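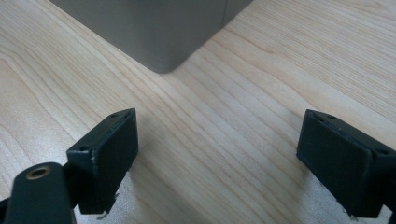 The Grey Box

On Sunday my aunt in Pornum asked me again if the machines can do her kitchen yet. I told her that at Wirner we had tried for 30 days to make one wipe a table.

"One table?"

"One table, with a grey box on it."

She laughed so long that she had to put down the iron. In her youth she cleaned 5 rooms before lunch at the Clilberg hotel, and the boxes there were heavier.

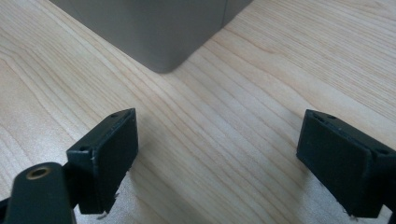 "And does it go round the box?" she asked.

"Sometimes it goes round," I said. "Sometimes it waits."

"Waits for what?"

I did not know. She gave me a cloth -- the blue one, for glasses -- and pointed at the sink.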